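Sourdough notes, May 2024

Third week of the rye starter comparison and I am so pleased with this one! Two jars, same flour from Kinnunen, same tap water, one fed every morning and one fed only when it has fallen back on itself. The lazy jar smells better. Sharper, a bit like green apples, and it climbs faster once it gets going. Vilja smelled both without knowing which was which and picked the lazy one too.

Dough for this bake: 500 g flour (400 of it white, the rest rye), salt as usual, water by feel because the new bag is thirsty. I held back a splash and ended up using all of it.

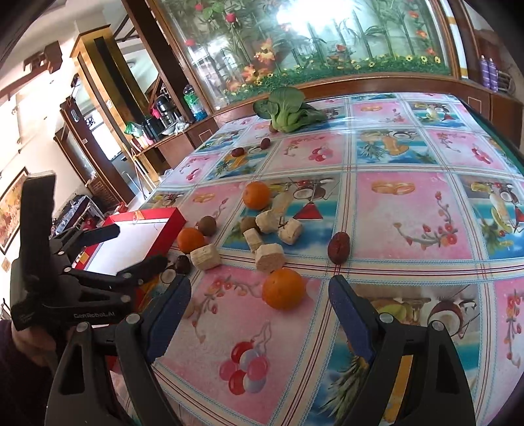 Shaping and proof

Wet hands, no extra flour on the surface. Jouko's trick of letting the round sit uncovered for a few minutes before the final fold gave it a lovely tight skin, and I'm going to do that every time now. Overnight in the fridge, straight from cold into the hot pot. Lid off once the top had set.

Oven spring was the best so far. The ear lifted on one side only, so my cut was probably too shallow at the far end (new blade next time, this one drags). Crumb is open near the top and closer toward the base. Weighed the loaf on the Wevmont scale before and after: it lost 118 g in the oven, more than the last one, and the crust sings like mad when it comes out.

Lempi wants to try the same dough with caraway. Yes please! Szymon thinks the rye share could go up by half again before it gets sticky, and I suspect he's right, but one change at a time.

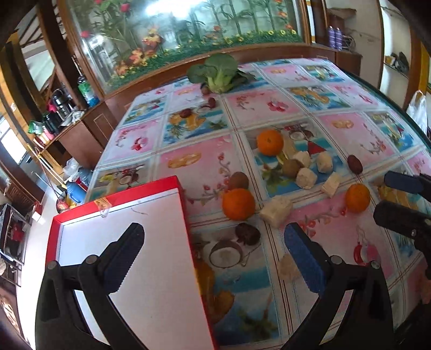
The tablecloth, with broccoli near the far edge.

To do: split the lazy jar and give half to Joonas. Dry a spoonful on baking paper as a backup. Try a longer rest before the salt goes in, and write down the kitchen temperature, which I forgot again.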